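Ticket 622
Subject: Gap between wall panels in small room, paint not same colour
Opened by: Paraskevi Tsakiris
Assigned to: Iason Gavalas
Status: Waiting for material
Priority: 3

Paraskevi Tsakiris, Friday, morning
Hello, I write about the small room at Zuvov, the one with teal walls. In the line where the two wall panels meet there is a gap. I noticed it when I was moving the shelf to the other side. I don't know if it was already there when the panels were installed in September. Also the panel on the right looks much darker to me than the left one, and I would like to know if a wrong tin of paint was used.

Iason Gavalas
Thank you for the report. Could you please tell me at which height is the gap, and if you feel any air coming from it? Please do not fill it with anything yet.

Paraskevi Tsakiris
It is partway down, more or less in the middle. Small and dark, with an irregular edge. I held my hand there for a while and I felt no air.
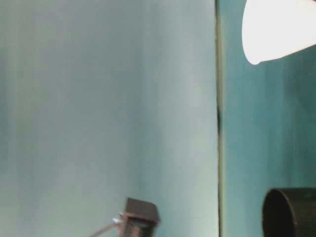
The rest of the line is closed as far as I can see, only the width is a bit uneven. I tried to push the left panel gently with my palm and it did not move.

Iason Gavalas
Good, then I think the panel is fixed well and we have only a problem of filling. About the colour: please switch off the light, open the door fully and look at both panels again in daylight.

Paraskevi Tsakiris, after lunch
I did it. In daylight the difference is smaller, but it is still there. With the light on, the left side becomes nearly whitish.

Iason Gavalas
I checked the work sheet. Both panels are written as Otton 93, but the left one was painted by Rafail Rallis and the right one came already painted from the Ververidis workshop. I asked Rafail and he used two coats. The workshop did not write how many they used.

Steps agreed:
Clean the line with a dry brush.
Fill the gap with flexible filler, the paintable kind. Let it dry for 4 hours.
Paint a test patch low on the right panel and compare it the next day, with the light off.

Paraskevi Tsakiris
Fine for me. Is it necessary to take the shelf out again?

Iason Gavalas
No, only pull it away from the wall, please. Filler is ordered, I will update here when it arrives.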